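Put It Back Where It Lives: Storing and Tidying a Play Kitchen

Student project report by Apolline Vasseur and Maëlys Marty
Reading time: 7 min
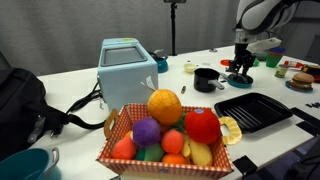
Fig. 1. The basket of plush fruit and vegetables, with the toaster and saucepan behind it and the grill pan to the right.

1. Background

Our project looked at how young children put away toy food and toy kitchen items, and whether the way the things are stored makes tidying easier. The work was done at Brilenholm, a nursery where we both spent one afternoon a week during the course. The children there are aged three to five. They have a play corner with a low shelf, a play cooker and a large amount of toy food that has been added to over the years.

We chose the topic after our first two visits. At the end of play the staff ask the children to put everything back, and most of the toy food ended up in one deep plastic crate with the pans and plates on top. The next group then tipped the crate out on the floor to find what they wanted. Some items at the bottom had not been played with for weeks.

We had three questions:

- Which kinds of container do children of this age use without help?
- Does it help to keep soft items and hard items apart?
- How long does tidying take with each arrangement?

2. The items

We started with an inventory. The play corner held 103 items once we had taken out the ones that belonged to other games, such as building blocks and a doll's shoe. We divided them into three groups.

Soft food is the plush fruit and vegetables. These vary a lot in size. The tomato is one of the large pieces, while the smallest yellow piece slips down between its neighbours and is easily lost. The children call the fruit with the diamond pattern "the pineapple", so we did the same. The potato was called an egg, a stone and a potato by different children.

Hard kitchen items are the pans, bowls, lids and containers, and also the toy toaster. The saucepan was the most popular thing in the corner by a long way. The grill pan was used less, mainly by two of the older children, who liked to lay food across the ridges.

Small hard pieces are everything that is neither plush nor cookware, such as spoons and cylinders. These caused the most trouble, as will be seen in section 5.

3. The containers

We compared three arrangements. Each was used for two weeks.

Arrangement A was the existing plastic crate. Everything went into it.

Arrangement B was a set of 12 small tubs on the shelf, each with a drawing of what should go inside. We made the drawings ourselves and covered them with clear film. The tubs were from a range called Trollix and had been bought by the nursery for craft materials but not used.

Arrangement C was simpler. All the soft food went in one basket, the small pieces went in one tub, and the pans and other cookware had a place marked on the shelf with tape. The basket is the one in Fig. 1. It is rectangular and low, with a lining in red and white gingham and a handle at each end. One handle is a plain tan one and the other is made like a slice of citrus fruit. We bought it second-hand. The different handles were not something we looked for, but they had an effect that we describe below.

The fruit and vegetables made a heap above the rim. We decided to accept this, as a larger basket would not have fitted on the shelf and would have been harder for a child to carry.

4. Method

Each session ended with the same words from the member of staff in charge: "Kitchen time is finished, please put the kitchen away." The children then tidied without further instructions for as long as they kept going. One of us timed this with a watch and the other wrote down where items went. We did not help or point. If a child asked where something belonged, we said "Where do you think?"

Afterwards we counted how many items were in the right place. For Arrangement A, anything in the crate counted as right. This makes the comparison a little unfair to B and C, and we come back to it in section 6.

We also kept a written log of remarks and events. By the end of the project it ran to 2675 words. It was more useful than the timings in several places.

No names of children were recorded. Parents were told about the project by letter in June and could ask for their child to be left out. Two did, and those children tidied at a different time.

5. Results

5.1 Crate

Tidying was quickest with the crate, as we expected. The children threw things in from a distance and this became a game in itself. The problem came at the start of the next session. Finding a particular item took a long time, and on most days the whole crate was emptied before anyone began to play. The lids were nearly always separated from the containers they went with.

5.2 Tubs

With the tubs, tidying was slow and most children lost interest before the end. Almost 50 items were still on the floor or table after the first session. The older children enjoyed matching items to drawings and were strict with the younger ones, which led to some arguments. One argument over whether a tomato is a fruit went on until the coats were being handed out.

The drawings were partly to blame. Our plum and our peach looked very similar on paper, even though the toys are easy to tell apart by colour. We redrew them after the first week, using a purple pencil for the plum, and there were fewer mistakes. Even so, the large plush pieces filled a tub by themselves and the small ones looked lost in theirs.

5.3 Basket and shelf

The basket took a little longer than the crate but much less time than the tubs. Soft food was put away almost without mistakes from the second session. The children seemed to understand the rule "soft things in the basket" straight away - several of them squeezed an item before deciding.

The handles turned out to matter. Two children would carry the basket back to the shelf together, and they soon began to ask for "the orange end" or "the wood end". Both ends had supporters, but the citrus slice was more popular. The staff used this to decide whose turn it was. We think a basket with two identical handles would have worked as a container, but the carrying would probably have been less of an event.

The tape marks for cookware worked well for the saucepan and grill pan, which have clear outlines. They worked less well for bowls. Round marks of different sizes were treated as the same, and the small bowl was often put on the mark for something bigger.

The toaster was a special case. It takes up a lot of space, and the children used it as a store of its own by pushing small pieces into the slot on top. We found spoons in it twice. After that we gave it a fixed place at the back of the shelf and asked the staff to check the slot at the end of each day.

The single tub for small pieces was the weakest part of Arrangement C. It was always about half full of things that belonged there and half full of things that did not.

6. Discussion

Children of this age managed best with a few large groups that could be told apart by touch. Drawings helped the older ones but slowed the whole group down. The crate was fast, but the time saved was lost again at the next session, and our timings do not show this because we only timed the tidying itself. If we did the project again we would also time how long it took before play got going.

There are other limits. The group was small and changed a little from day to day. The children may also have got better at tidying over the six weeks whatever we did, and Arrangement C came last. A fairer test would use the arrangements in a different order with a second group. We asked at Usanel, the other nursery nearby, but the dates did not fit with our timetable.

Cleaning was a point we had not planned for. The staff told us that plush food needs washing more often than hard plastic food, and a basket with a fabric lining adds one more thing to wash. Our lining is tied in and can be taken out. Anyone choosing a basket should check this first.

7. Recommendations to the nursery

- Keep the basket for soft food and replace the crate.
- Remove a few of the plush pieces and swap them every month, so that the heap stays low enough to carry.
- Keep lids on their containers when putting them on the shelf.
- Use tape marks for pans only. Stack the bowls.
- Try a tub with a lid for the small pieces, kept next to the basket and not on the shelf above it.

The nursery has kept Arrangement C, with the tape renewed. The crate is now used for outdoor balls.

8. Acknowledgements

We thank the staff at Brilenholm for their patience and our supervisor, Ms Guérin, for comments on two drafts. The drawings for the tubs can be borrowed from the department office on request.

Submitted Tue 9 January

Shared 12 times | 3 comments

Contact | Copyright the authors | Back to top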